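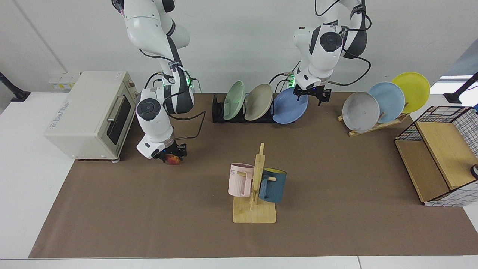 Evaristo keeps telling me the stock fingers are fine for plates AND fruit, stop shopping. Is he right?

Posted by cavgate_bench, January 2026

Two arms, parallel two-finger grippers on both. Left one does plates, right one does the apple. Trying to decide between keeping the stock fingers, the Skoller long fingers, or Barbieri soft pads. Don't want to buy two sets if one does both.

Ran 20 tries per job with stock fingers. Apple was fine. Plates out of the wood stand, ok mostly. Plates out of the black rack is where I lose them, they rotate in the fingers on the way up. Blue one is the worst. Force is at 4 on the controller, havent touched it since August.

Also is a head camera worth it over the fixed one? I can't tell from the fixed view how deep the fingers are on the rim.

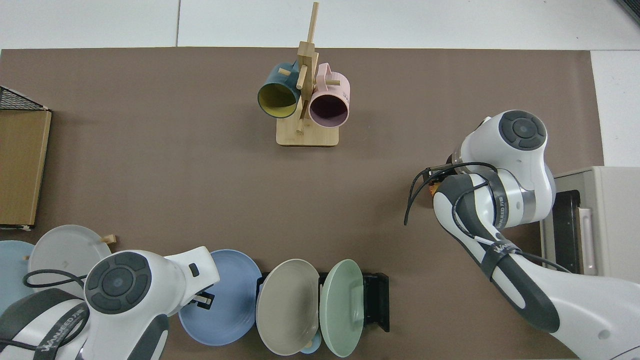
Evaristo Lombardi

Yes still saying it. Stock fingers. Your problem is where you grab, not what with. You're taking a leaning plate with a straight down approach so only one finger touches first and it twists. Tilt the wrist to match the plate, then close. Try that before spending 92 bucks on pads.

Head cam yes, but keep the fixed one too. Arms get in the way of eachother from up there.

Samuele Martinelli

Half agree. Wrist angle first, sure. But I've run both sets and the difference is real for plates.

Skoller long fingers — more reach down behind the rim, good in a tight rack, but they flex. Bad on mugs.
Barbieri pads — thick. Grip great, plates stop rotating. But they need more gap between neighbors, so a full rack is a pain.

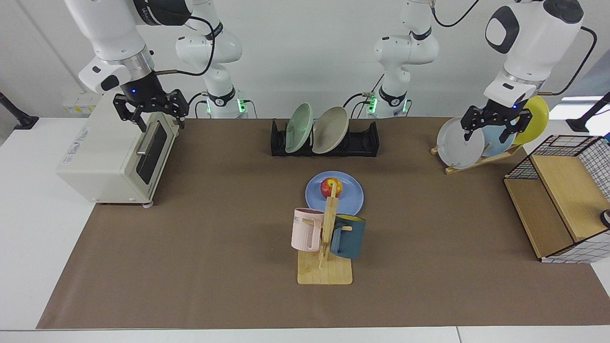 The wood stand is easier partly because the plates are fanned out there and you get room at the rim. So don't judge a finger set on that one only, test the rack seperately.

For the apple don't change anything. Round stuff just wants slower closing. If your controller lets you set speed per arm, slow the right one and leave the left alone.
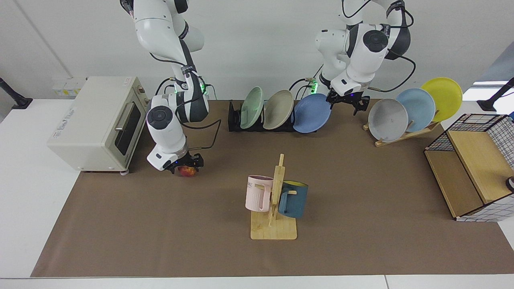
And stop a bit above the plate, fully open, before going down. Short pause there, check alignment, then descend. Fixed some of my misses with zero new hardware.

jillar209

following, same problem with bowls. pads wore out fast on mine fwiw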